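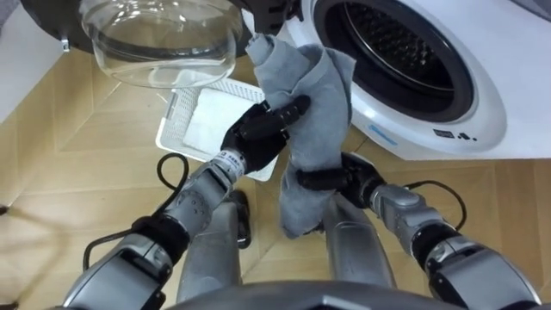 Can you just turn up at the Ardeleanu open day, or do you need a ticket?

You can just turn up. Admission is free, you sign in at the gate and they hand you a sticker, and the only thing with a sign-up sheet is the factory floor walk.

Home | Visits | Laundry | Kitchens | Links
Print this page | E-mail this page

A Day Among the Washers
2018-07-21

I've wanted to see inside the Ardeleanu plant ever since our old Plultden gave up in the middle of a load of beach towels (may it rest in pieces), so when Smaranda Sârbu e-mailed to say they were opening the doors in Clemorberg I had my shoes on before I'd finished reading. We took the early bus and were there in time for coffee, which was terrible, and a poppy seed roll, which was so good I went back and put another in my bag.

The factory walk comes first if you get your name down, and do get your name down! Groups go in through a side door past racks and racks of drums. I'd never given a drum a thought before. They start as a flat sheet, the holes get punched, and then the sheet is rolled and seamed, and Traian Vasiliu, our guide, let us run our hands over the inside of a finished one to feel how smooth the edges are. He says a rough edge will ruin a sweater faster than any detergent. The plant employs 55 people, which seemed very few for a building that size, and the noise in the punching hall is something else. They give you ear plugs. Use them.

After that it's the door section, which was my favorite. I always assumed the glass bowl in a front loader was there so you could watch your socks go by. Traian says the bulge pushes the clothes back into the drum and keeps them from bunching up in the rubber seal. I must have shut that kind of door 3,000 times and never wondered! Smaranda, who has opinions about seals, asked him why hers gets slimy, and got a very polite talking-to about leaving the door open between loads.

Then you come out into the home rooms, and this is where we lost most of the afternoon. They've set up washers in ordinary-looking rooms so you can see how one sits in a house. I fell hard for the white front loader on the herringbone parquet. I know, I know, a washer on parquet, my mother would faint. But all that glossy white next to the pale planks is lovely, and the door has a thick black ring and a deep clear window, and when it swings open you get a good look at the steel drum inside. The small blue print and the row of little symbols are down low on the white rim below the opening, so bring your reading glasses. I'd left mine on the bus.

I did ask about the floor. Floarea Văduva, who runs the home rooms, told me to get a shallow tray under any machine that stands on wood, check the feet with a level, and look at the hose connection every August when everyone's away and nobody's using it anyway. (I don't know who goes away in August at her house. We certainly don't.)

She also gave a talk on loading, and I went in thinking I had nothing to learn. Wrong! Shake everything out before it goes in. A towel or a sheet that goes in twisted stays twisted, and comes out with a knot in the middle that's still damp after a full spin. Leave a hand's width free at the top of the drum. Zip the zippers. Grays can go in with the blues, and she was quite firm that a new gray towel should get its first wash alone. I've done it her way for 2 loads now and my bath towels did come out softer, although I also changed detergent, so make of that what you will.

Lunch was soup in the canteen, or sandwiches outside if you didn't want the line. We sat with Safta Enache, who used to fit machines for a living and told us a long story about getting a Hurholm up a spiral staircase in the rain. I won't repeat it because half of it was hand gestures.

A few odds and ends if you're going next time. Parking is behind the plant, on gravel. The restrooms by the gate had a terrible line and the ones next to the canteen had none at all. Strollers are fine in the home rooms but not on the factory walk. The shop sells door seals and filter covers for older models, so write down your model number before you leave home. I guessed mine, and now I own a filter cover that fits nothing.

Iman Sqalli at the front desk is the one to ask about dates for the next one. Smaranda wants to go again for the dryer hall, which was closed for painting, and I want another poppy seed roll.

Print this page | E-mail this page
Contact | Copyright 2018, all rights reserved | Back to top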